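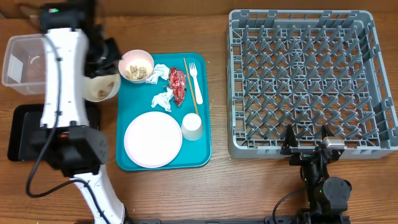

收餐台,分拣之前。托盘、碗、餐巾纸、花生壳、洗碗筐。

1/ 这一串写收餐台的分拣流程。不谈清洁剂,不谈洗碗机选型,只谈餐具进筐之前的那几步。我在茶水间管了一段时间的回收台,改过四版,目前这一版用得最久。

2/ 先定义范围。收餐台的输入是一只托盘,上面有碗、盘、纸、壳、剩饭,偶尔有没吃完的整件食物。输出有三路:干垃圾、厨余、待洗餐具。三路在台面上必须有各自的固定位置,位置不固定,后面的规则全部失效。

3/ 我们的布局按一条直线排。最左边是干垃圾和厨余,中间放托盘,右边是洗碗筐。托盘居中的理由是两个方向的移动距离都短。第一版把垃圾盒放在托盘和筐之间,结果是每只碗都要从垃圾上方经过,滴下来的汤汁进了纸盒,纸盒当天就得整盒倒掉。

4/ 台面是木的,筐直接搁在上面。木台面不耐积水,所以筐里只进未冲洗的餐具,冲洗在筐离开台面以后做。这条规则和很多家庭厨房的顺序相反,家里习惯先冲再码,我们是先码再冲。

5/ 分拣顺序:先纸,后壳,再湿的,最后餐具。纸最轻,吸水后最难处理。一张干的餐巾纸可以直接拿起来;同一张纸在汤里泡过,会碎,会粘在碗壁上,进了洗碗机会堵滤网。所以纸永远第一个离开托盘。

6/ 花生单独说。花生在我们这里消耗量很大,2月有人统计过回收台收到的碗,一共3,701只,其中114只装过带壳花生。比例不高,但每一只都比普通的碗费时间,难点在于空壳和没剥的花生混在一起。

7/ 我的处理办法:不在台上挑。只要碗里有空壳,整碗按厨余处理。想留花生的人,请在离座之前自己挑走。这条写在墙上以后,争论少了很多。

8/ 花生壳归哪一类,各地口径不一样。我们按本楼物业的分类表走,归厨余。你那边如果另有规定,以你那边为准,流程不受影响,只是换一个容器。

9/ 花生壳的另一个问题是碎屑。壳本身好拿,碎屑会留在碗沿和托盘角上。干的碎屑用硬毛刷扫,不要用湿布。湿布一抹,碎屑变成糊,贴在托盘圆角的凸边里,干了以后要用指甲抠。

10/ 容器选型。干垃圾用透明的硬盒,厨余用黑色的浅盘。透明盒的好处是不用凑近就知道里面放错了什么。浅盘的好处是倒得干净,缺点是容量小,米粒容易越过边缘落到台面上。
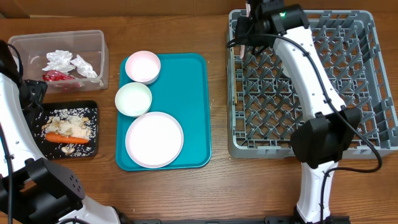 Marthinus Potgieter在下面问,厨余为什么不用带盖的深桶,浅盘又招虫又占地方,他那边用深桶两年没出过问题。

11/ 回这一条。深桶的问题在桶底。米饭和鱼肉这类东西落到桶底以后会压实,倒的时候要拍,拍不下来就要伸手。浅盘一翻就空。代价是必须勤倒,我们规定每收满5只托盘倒一次,不管盘里看起来多不多。招虫的前提是放得久,勤倒以后这个前提不成立。你那边如果只能一天倒一次,用深桶是对的。

12/ 整根的蔬菜也进厨余。有人问过完整的胡萝卜能不能捡回去,规则是不能。凡是放进厨余盘的,一律不回收。收餐台不做食品判断,它只做分类。

13/ 带塑料膜的包装纸进干垃圾,和餐巾纸同盒。不要把它塞进纸团里。一旦裹在纸里,透明盒就白选了。

14/ 米粒。米粒的处理时机只有两个:还软的时候,或者泡过以后。中间那段半干的状态不要碰,刮不下来,还会划盘面。刚收下来的碗,用硅胶刮片沿内壁走一圈,三秒钟。错过了就泡,不要硬刮。

15/ 刮片我试过两种。Arnix的那款偏硬,适合平盘;Skesovport的那款薄,能跟着碗底的弧度走。两款都不贵,现在台上各挂一片。不要用金属勺代替,釉面的划痕会积色,浅色碗尤其明显。

16/ 餐具离开托盘的次序:先大后小。大盘先进筐,占住齿最密的位置,小碗后进,斜靠在剩下的空隙里。反过来做,小碗会散落在各处,大盘没有连续的一排可以插。

17/ 托盘自己最后处理。托盘不进筐。圆角凸边的托盘立在齿间不稳,会把旁边的碗挤歪,而且一只托盘要占掉整整一排。托盘擦净以后叠放,另走一路。

18/ 下面是洗碗筐的部分。我们用的是灰蓝色的塑料齿筐,方形,底部镂空,四周开长方孔。镂空的底是为了排水,也意味着筐底挡不住任何碎屑,上面没清干净的东西会直接掉到台面上。

19/ 码盘的方向只有一个原则:所有盘面朝同一侧。朝哪一侧取决于你的喷臂,进机以后水从哪里来,盘面就对着哪里。混着朝向码,中间总有两只盘子面对面贴住,夹住的那一面等于没洗。

20/ 间距。浅盘隔一排齿插一只,深一点的盘隔两排。不要每一排都插满。满筐看着效率高,返洗率也高。我们做过一次对比,总共200只盘子,隔排插的那一半只挑出三只返洗,插满的那一半挑出了十七只。样本不大,但足够让我改规则。
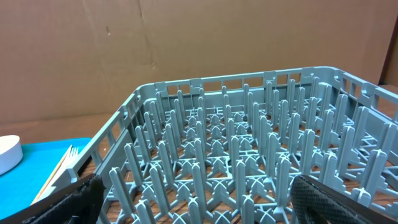
筐的检查清单

21/ 第一项,齿。用手背从一侧扫到另一侧,任何一根明显歪斜的都要记下来。歪一根影响两排。塑料齿受热以后可以小幅度扳正,冷的时候扳会断。

22/ 第二项,底格。交叉筋之间的三角孔最容易卡东西,米粒、牙签头、碎壳都卡过。把筐翻过来,在水槽里从底面往上冲,比从正面冲有效。正面冲只会把东西压得更深。

23/ 第三项,边框的竖孔。这里积的是水垢,不是食物。柠檬酸溶液泡半小时,再用窄刷逐格过一遍。频率不用高,看到发白再做。

24/ 第四项,平整度。空筐放在平台面上,按四个角,不应该晃。晃说明底框变形,进机以后会蹭到导轨。变形的筐不修,直接换。

25/ Shirley Goodall之前建议用平底筐装碗,齿筐只装盘。技术上她是对的,碗在平底筐里倒扣最稳。我没有照做,原因是台面宽度只够放一只筐。两种筐轮换会让排队的人站在那里判断自己该等哪一只,这个等待比返洗几只碗更费时间。如果你有双倍的台面,请按她说的办。

26/ 折中办法:碗斜靠,碗口朝下偏四十五度左右,每只碗的边压在前面一根齿的外侧。碗底那一圈凹槽会存一点水,出机后统一抖一下。不完美,可以接受。

27/ 关于供应商。齿筐我前后问过Chauke和Irance两家。报价接近,差别在齿的截面。我倾向十字形截面的,比实心圆柱的抗弯,盘子插进去的接触点也少,留下的水痕小。缺点是凹槽里容易藏东西,所以才有上面那份清单。
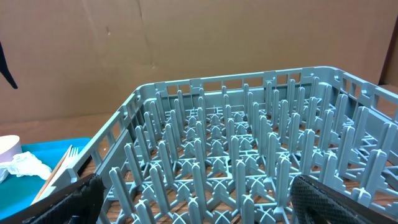 27续/ 买之前建议要一只样品,拿自己的盘子试插。说明书上写的齿距是中心到中心,实际能用的是齿与齿之间的净空,两个数字差出一根齿的宽度。我第一次就是按中心距算的,到货以后最厚的那种盘子插不进去,只好退掉重订。

28/ 筐满的判定。不看数量,看能不能从上方看到底格。看不到底格就算满,送走。按数量定的规则在大小混装的时候没有意义。

29/ 一只空筐回到台上之前,台面必须先擦干。筐底镂空,底下有水的话看不太出来,木头会先告诉你。我们那张台面右侧有一块颜色已经比别处深了,是第二版流程留下的。

30/ 有人私信问时间。一只普通托盘,从放下到清空,熟练的人二十秒。有花生的加十秒。有泡在汤里的纸,再加十五秒,主要花在捞碎纸上。所以如果只能在墙上贴一句话,贴“纸先拿出来”。

31/ 目前的流程版本8月13日定稿,之后只改过一处:刮片从抽屉里挪到了挂钩上。放在抽屉里的那阵子基本没人用。

32/ 还没解决的:带盖的杯子。盖和杯分开以后,盖太轻,在机器里会被水冲翻,压网罩又占一层。有做过的人请留言,说明杯盖直径和你用的网罩规格。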